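Site visit report: Gudemik handling lab, Unditz
February 14, 2019

The visit covered the cloth-handling cells at Gudemik and the operating rules the lab adopted in December. The rules run to 14 pages and apply to every arm on the floor, including those on loan to Leclerc. Each cell keeps its own log. The one we were shown stood at entry 2501.

Section 2 deals with cameras at the wrist. The view must be checked before each session with the finger in its working position, and any fixed light that shines into the lens is to be noted in the log. 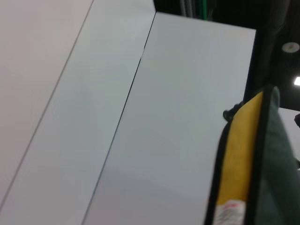 Wrist-level view: white panels at left, gripper finger with yellow pad at lower right, bright light at far right.

Labels on fingers are to be replaced when they can no longer be read at arm's length. The lab does not set a replacement interval for pads -- wear is judged by eye, which we consider the weakest point in the text.

Section 3 covers grasping. Towels are taken by a fold near the hem, and the table in front of the arm is kept clear.

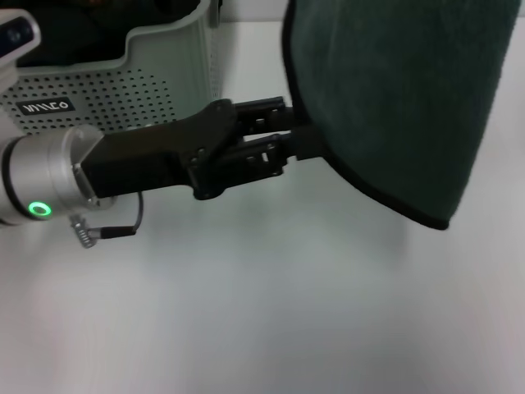

Cables at the wrist are a separate item. Grareck, which audits the lab, asks that loops be short enough to stay off the work surface at the lowest programmed height. The last audit logged 112 checks on this point. We requested the cable checklist and the revised wording on pad wear, both due with the next issue of the rules.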